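Sfeir Countertop Condiment Rack, White, Two-Tier

Item group: Kitchen storage / Countertop
Material: Polypropylene, injection molded
Color: White
Assembly: Snap fit, no tools
Supplied as: One rack, four non-slip feet, one instruction card

Overview

The Sfeir rack is a freestanding plastic shelf unit for seasonings, jars and small bottles. It stands on the counter and puts a second surface above the first, so short containers can be stored over and under the same area of countertop. The top surface is flat with a low lip on all sides. The lower level is open at the front. The unit is not fixed to the wall and can be moved for cleaning.

The rack is intended for kitchens where cooking supplies are kept out on the counter next to the range. It does not replace a cabinet. Items that have to be stored in the dark should be kept elsewhere.

Dimensions and load

Width: 400 mm
Height: 300 mm
Lip height, top surface: 40 mm
Clearance required behind unit for wall outlets: 80 mm

The load should be spread across the full width. Glass bottles filled with oil, vinegar or soy sauce are heavy for their footprint and are better placed directly on the counter beside the rack. Light packages, rolls and small jars go on top.

Placement

The rack can be used on stone, laminate, tile or sealed wood. The counter must be level and dry. On polished stone, wipe the surface with a damp cloth and dry it before setting the feet down; dust or oil under the feet reduces grip.

Keep the rack clear of burners and do not place it over any part of the cooktop. Polypropylene softens when exposed to direct heat, and the side nearest the range is the one most likely to deform. If the counter between the range and the end wall is short, turn the rack so that its narrow side faces the range.

A common arrangement in a corner kitchen is rack first, then sauce bottles, then cooking oil, with the oil nearest the wok. On a speckled cream stone counter with large beige wall tiles, the white plastic sits close to the color of the room, and the red caps and dark bottles are what the eye picks up. A tall package stands on the top surface with a small container, a small bottle and a white roll next to it, while a jar with a red and green label fits in front of the rack at counter level. Items in less frequent use, such as lidded round containers, can be stacked against the wall past the corner.

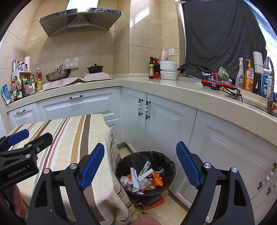
Assembly

1. Lay the top shelf face down on a soft cloth.
2. Press the four legs into the sockets until each one clicks.
3. Fit the lower shelf over the legs and push it down to the molded stop.
4. Attach the feet. Turn the unit upright and check that all four feet touch the counter.

If the unit rocks, press each leg again. A leg that has not clicked in leaves a visible gap at the socket. Legs can be removed by pinching the two tabs inside the socket and pulling straight out. Repeated removal loosens the tabs and is not covered by the warranty.

Cleaning

Wash by hand with warm water and dish soap. Grease film on the upper shelf should be removed weekly in kitchens where frying is frequent. Do not use steel wool, scouring powder or bleach. Turmeric, chili oil and dark soy sauce can stain white polypropylene if left overnight. Baking soda mixed to a paste will lighten most stains; leave it on for ten minutes and rinse.

The rack is not dishwasher safe. Shelf parts tested in the drying cycle warped at the center and no longer seated on the legs.

Use with wall-mounted racks

The countertop rack can be combined with a plastic wall rack above or beside it. Leave enough height between the two to lift the tallest bottle straight up. Adhesive wall racks should be mounted on flat tile, clear of grout lines wherever the pad size allows, and left for a full day before loading. The Sfeir rack has no mounting holes and must not be drilled.

Variants and spare parts

Sfeir single-tier, white: same footprint, top shelf and short legs only
Sfeir two-tier, gray: identical to this item except for color
Replacement feet, set of four
Replacement leg, single
Drip liner, clear, cut to fit the upper shelf

The green version has been discontinued. Spare legs in green remain available until stock is used up. White legs fit all versions.

Revision notes

Mar 23, 2019: Leg sockets deepened. Lower shelf stop moved up to make room for thicker counter mats. Racks made before this revision have a round mark under the top shelf; current racks have a square one. Old legs do not fit the new sockets.

Product data checked by Raed Hamdan, Grakisetti Housewares.

Ordering

The rack ships flat in a single carton from the Heltville warehouse. Trade orders are packed in cartons of six. For mixed cartons of white and gray, contact Jihad Salameh in trade sales before placing the order, as these are packed by hand and take two additional working days.

Returns are accepted for unused racks in the original carton. Missing parts should be reported with the batch code, which is molded on the underside of the lower shelf.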